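Does a table finish really last 4,000 wipes?

graintalker
Hirnlow claims their hardwax oil holds up for "4,000 wipes" on a dining table. I put on 2 coats in July and there's already a dull ring by my chair. Anyone else?

Kernumero_fan
Did you sand to the grit on the can? Mine looks great after 4 months.

graintalker
Yes. And 4 months proves nothing. Call me in five years.

oldplane53
Lab wipes with what, plain water? My kids use ketchup. I stick with Gounder poly and never think about it.

Kernumero_fan
Poly looks like plastic. You can't patch it either, you have to strip the whole top.

oldplane53
I've never had to patch it.

drerkham_st
Numbers on cans are written by the people selling the cans, and I'd ignore both brands until somebody posts a top after real use. Color matters more than they admit too. Every oil I've tried turned pale wood orange, and I want to stay near the light tone on this table, with the grain still showing. If Hirnlow can do that I'll put up with a ring or two.

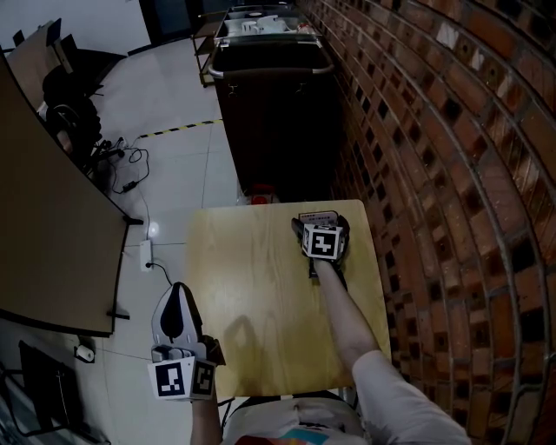

We use cookies to keep you logged in. Accept | Settings
Contact us | Copyright Drerkham Wood Forum | Back to top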